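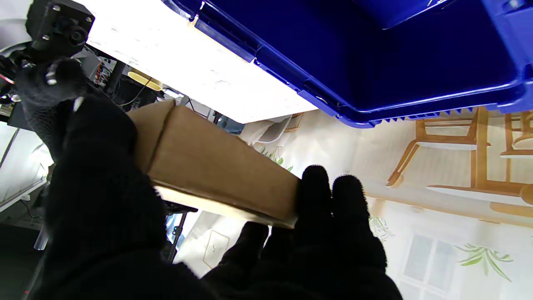 Should small boxes go into a plastic crate standing up or lying flat?

Stand them on end if you need to find things later, and lay them flat if the crate is only going to be moved. Standing boxes can be read from the top and pulled out one at a time. Flat ones travel better, but you have to lift out the top layer to get at the bottom.

Packing Small Boxes Into Crates
Kondwood Home Notes, by Helju Toom
Updated 13th December

Most houses have a shelf of little cardboard boxes that held bulbs, fuses, screws, tea, tape refills or printer ink. They slide, they fall behind each other, and you buy a second one of something you already had. I moved ours into open plastic crates in July and have changed the method a few times. These notes are what I do now.

Before you start

Wipe the crate out and let it dry fully. Ribbed plastic holds dust in the corners, and an old toothbrush gets it out faster than a cloth. Turn the crate over and do the bottom as well. If it has been on a garage floor, the grit under it will scratch a tabletop.

Set the crate in the middle of the table with the boxes on one side and clear space on the other. You want to reach over the rim from both sides. If the crate is against a wall you will end up packing the near half and tossing things into the far half.

Check each box before it goes in. Open it. A box with one fuse left in it takes the same room as a full one, so put the fuse with others of the same kind and flatten the box. I got rid of 9 boxes that way the first time.

Putting the boxes in

Start with the heaviest, against the short end of the crate. Work toward the other end in rows. Keep the label facing up or facing you, and keep to the same choice for the whole crate.

Hold a box by its ends when you lower it. If you hold it by the top flap, the flap works loose and sooner or later the bottom goes too. With a tight fit, tilt the box, set the lower end down first and let the upper end follow.

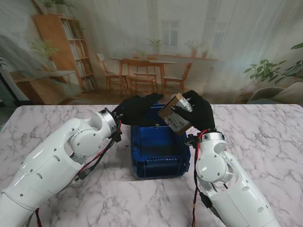
Leave a gap at the end of each row, wide enough for two fingers. It feels like wasted space, but a row packed solid can't be opened without pulling the crate apart. If the row leans, fill the gap with a folded piece of cardboard and take it out when you need to reach in.

Don't go above the rim. Anything that sticks up gets crushed when a second crate goes on top, and the crates won't sit level.

Labels

Factory labels are usually small and printed on one face only. Write the contents on the end of the box in thick marker. Two words are plenty. "Hall bulbs" is better than the full name and wattage, which you can read off the bulb.

For the crate itself I use a strip of masking tape on the short side. Jondine, my sister, uses tie-on tags and likes them. Mine kept catching on the shelf.

Keep a list only if the crate is going into deep storage. I tried it with our kitchen crate and the list was wrong in 3 days.

Weight

My limit is 20 pounds for a crate that goes on a shelf above the waist. Boxes of screws reach that long before the crate looks full. Split them between crates and fill the rest with something light, such as napkins or sponges.

Looking after the table

Stone and stone-look tops show scuffs from crate corners. Lift the crate, don't drag it. An old placemat, a poster or any large printed sheet laid next to the crate gives you a place for loose pieces, and small hardware is easier to see on pale paper than on a veined top. Fold the sheet in half afterward and tip the bits back into their box.
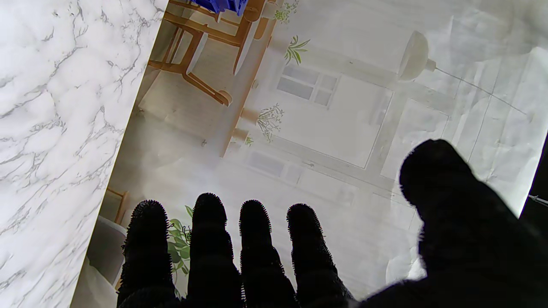
Printed sheet with a drawing of a room, next to a marble-patterned surface.

Smooth paper slides, so tape down two corners with painter's tape. Peel the tape off the same day.

A few leftovers

Damp rooms are hard on cardboard. In a basement, put the small boxes in zip bags first or use a crate with a lid. The open kind from Flodico that we have upstairs would be no good down there.

Rubber bands dry out and stick to the print. Use string or a strip of paper and tape around a box that won't stay shut.

Vi asked whether shoeboxes work in place of crates. They do for anything light, for a year or so, and then the corners split.

Go through each crate again when the seasons change. Ours takes me less time than a pot of coffee, apart from the screws.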